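3.2 Table layouts and the spelling task 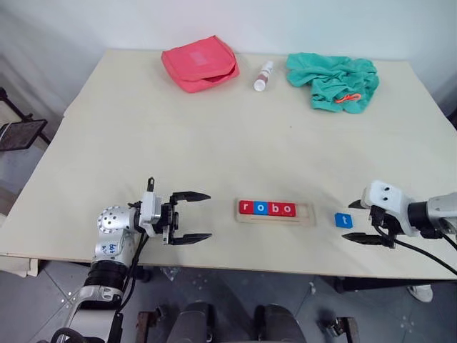 Figure 4. Table layout from the spelling set. Tray with four letter blocks in place, last slot open, the blue "t" to its right. Pouch, bottle and cloth along the far edge.

Word layouts came out of the Costmont pilot, mostly Farkas's work. Idea is simple - a short word, one tray, one slot per letter. Letters lower case, white on a colored block. Color carries no meaning in the task and we told raters so, twice. The same letter can turn up in both colors (see the two o's in Fig. 4), so sorting by color gets you nowhere.

We kept 2,051 layouts after cleaning. Of these 104 are one letter short, as in Fig. 4, with the missing block lying loose on the table. Raters at Prurby were asked three things: what word is intended, which slot is open, is the needed block on the table. Free text answers, no time limit.

Items not part of the word (here a coral-red zippered pouch, a small white bottle on its side, a bunched teal-green cloth) are called bystanders below. They stay in. An early version had bare tables and Ibarra and Jakab both felt the answers got to easy, and agreement between raters told us very little. Soft bystanders are the awkward ones. A cloth has no fixed outline, so position is noted by its rough middle only.

Scuffs and smudges on the tabletop were left alone, no retouching. Wall color not coded. Spelling of rater answers was normalized before scoring - "robo", "robot" and "robot?" are kept as seperate answers, see 3.4.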